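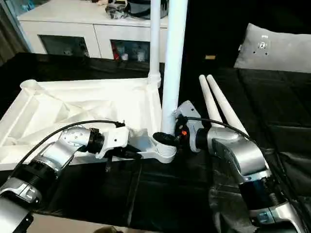
5/23/20

Writing this fast, pasta water's on. Whole day went to the white stand. The Noken one, in the box since before the move, which I swore would be up by the time Mom asked again. She asked again this morning. So.

Cleared the big table first. Bills to the chair, seed trays to the windowsill, the jar of screws that belong to nothing back in the closet. Left the black cover on because the parts are all white and you can find them on it. Last time I did this kind of thing on the rug and lost a cap for a week.

Parts out. The base is bigger than I rememberd, a wide flat plastic thing with ribs and triangles molded all through it, kind of like the underside of a patio chair. Fat rounded corners. Then it narrows off into an arm and there's the round collar with the threads at the end of it. Poles, tubes, a bag of little stuff. Instruction sheet is one page, both sides, drawings only. The drawings were done by a person who has never had to turn a page with something in each hand.

Read it through once. Did not read it through twice. Mistake.

Called Nelly for moral support. Nelly Rengifo, who put together her entire apartment in one weekend and has never let me forget it. She wanted to see the sheet so I held it up to the phone, and she said it was upside down, and it was. She had the phone propped in the kitchen and was making arepas and I could hear them, that was hard. Had only had toast.

She said start with the tall pole, everything else gets its line from the tall pole. The sheet says thin one first. Went with Nelly. Regretted it, then didn't. The tall one goes up by the collar, and if the base isn't held while you do it the whole thing wants to walk across the table. So hold the base down flat. Wrote HOLD BASE on the sheet in pen for next time, as if there's going to be a next time.

The thin pole goes to the back corner, it has a ring at the bottom. I had it in and out of there so many times. It feels seated before it is. You think ok good, let go, and it leans. Push, quarter turn, push again. My palm has a red circle in it now exactly the size of a pole.

Black cap next. The threaded one with the ridges. Cross threaded it right away, of course, had to back it all the way off and breathe. Dad's trick – turn it the wrong way till you feel the little drop, then go the right way. Works on jars, works on garden hoses, worked today. Should tell him. He'd like that more than a card.

Lunch somewhere in here. Leftover rice standing up. Phone kept buzzing, the building group chat is having the laundry room argument again, should it be one household at a time, who left the lint, etc. Muted it. Then felt guilty and unmuted it and there were 67 messages. Muted it again.

Two tubes left to one side and I could not for the life of me work out where they went. Sheet shows tubes. Sheet shows them in a kind of floating way with a dotted line going to nowhere. Nelly's theory was spares. My theory was uppers. Got the magnifying glass from the drawer, the one for splinters, and looked at the dotted line, and no it does not go anywhere. Tried one as an upper. Fit. So I win, and I texted her so, and she sent back a thumbs up which from her is practically an apology.

Receipt fell out of the bottom of the box when I broke it down. $122. I had told people it was less. I had told MYSELF it was less. Moving on.

Things to do about it tomorrow or whenever:
tighten the cap again once it's sat overnight
felt pads so it doesn't scratch the floor, ask at Hulteck if they're doing pickup
find out if the scuffs on the base come off with baking soda
fold up the sheet and put it in the folder, not on the fridge

Want it in the bedroom corner, between the dresser and the radiator. The plan is shirts and the gray coat off the door, finally, and the scarves. The door hasn't closed properly since November because of that coat. Measured the corner with a shoelace because the tape measure is in one of the boxes still marked MISC. Five boxes marked MISC. Who packed those. Me.

Carried it in by the base and not by the pole, which I was proud of. Got the angle wrong at the doorway and took a small bite out of the paint. Will touch up. There's a can of the landlord's white under the sink, if it hasn't turned solid.

It's in the corner now. Leans a hair to the left, or the floor does. I think it's the floor, the marble test says so, a marble goes from the bed to the closet on its own. Put a folded bit of the box under one side. Looks fine if you don't know. Hung the coat on it to see. Took the coat off. Hung it again. Door shuts! Opened and shut it a few times like a little kid.

Mrs. Debnath from downstairs called about the thumping. Nice about it. I said sorry, furniture, she said oh good, she thought I'd taken up dancing. Promised her some of the basil when it's big enough. The basil is not doing great so that's a promise for July maybe.

Didn't do: the emails, the vacuuming, the walk. Did do: stand, one load of towels, called Mom back. She wanted to know was it straight. I said mostly. She said mostly like she was holding it up with tweezers.

Hands smell like plastic still, washed them with the lemon stuff and now they smell like lemon plastic. Shoulders are going to hurt. Good tired though – better than the kind from sitting at the laptop all day, I'd forgotten there was a diffrence.

Water's boiling over. Have to wipe the stove now too. More tomorrow, also remind me to write down the thing Nelly said about her sister.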